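Teretti Furniture Wax, Dark Walnut, 40 ml tin
In stock. Ships from Drakau.

I've been selling this one since we opened the shop and I still get excited when a new box comes in! It's a soft paste wax for brown wood that has gone dull or a bit thirsty. Tables mostly, but I've done bed frames with it, and a banjo (long story).

You want a thin coat. Thinner than that. Rub it in along the grain with an old T-shirt, go have lunch, then buff it with a clean part of the shirt until your arm complains. If it feels sticky the next day you used too much, so just buff again. The smell is kind of orangey and hangs around for a day or so, open a window if you're fussy about that.

One tin does a kitchen table and a couple of chairs. If you've got a whole dining set, get the 600 ml can, it works out way cheaper. I don't recommend it on anything painted, and please don't put it on floors, you'll break your neck.

It goes fine over the Drirkska oil we also carry, but give the oil a full week first. The Tsao pads are nice for buffing if you're out of T-shirts.
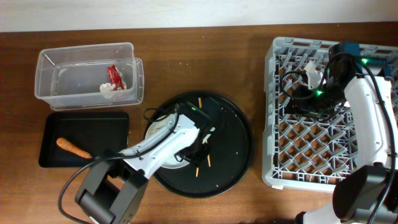 Marlow wrote in to say the dark walnut came out redder than expected on an old oak desk, and that a second coat evened it up. Good to know, so try a hidden spot first! The lighter shade should be back in February.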